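Home About Programs Jobs News Contact

Part-time Bookkeeper, Hillow Tenants' Association
Posted January 24, 2018 by Anum Rizvi

Hillow is looking for a part-time bookkeeper to take over the day-to-day accounts of the association and its two buildings, Rana House and Ellance Court. Our current bookkeeper, Mudassar Yousafzai, is moving out of state in March and will be available to train the new person before he goes.

There are 239 apartments between the two buildings. Most tenants pay dues by check or bank transfer, but a fair number still pay in cash at the office window, so you will be dealing with people as well as ledgers.

The work

Record dues and issue receipts. Reconcile the bank statement each month. Pay the utility, insurance and repair bills. Keep the laundry room money separate from the general fund - the auditor asks about this every year. Prepare a one-page report for the monthly meeting and answer questions on it. Once a year, pull the records together for our outside accountant, Cirnine.

We keep the books in a spreadsheet. Mudassar wants to move to proper accounting software and has started on it, but the older entries have not been carried over. The new bookkeeper will finish that job.

What we need

At least 2 years of bookkeeping experience, paid or unpaid. You should be comfortable with spreadsheets and able to explain a number to someone who does not read accounts. Urdu or Spanish is helpful. A degree is not required. We will ask for two references and run a background check before making an offer.

Hours and pay

The job is 15 hours a week, mostly in the afternoon, with one evening meeting a month. Pay is $833 every two weeks. Paid leave builds up from the first day. There is no health coverage with this position.

How to apply

Send a resume and a short letter to Anum Rizvi at the Hillow office, Room 122, Rana House, or leave them at the front desk in an envelope marked "Bookkeeper." Please include a daytime phone number - we set up interviews by phone.

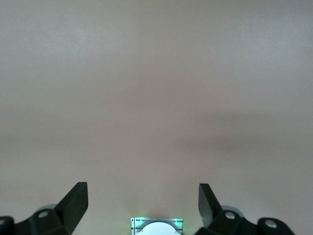 Tenants of either building may apply, but anyone now serving on the board would have to step down before starting work.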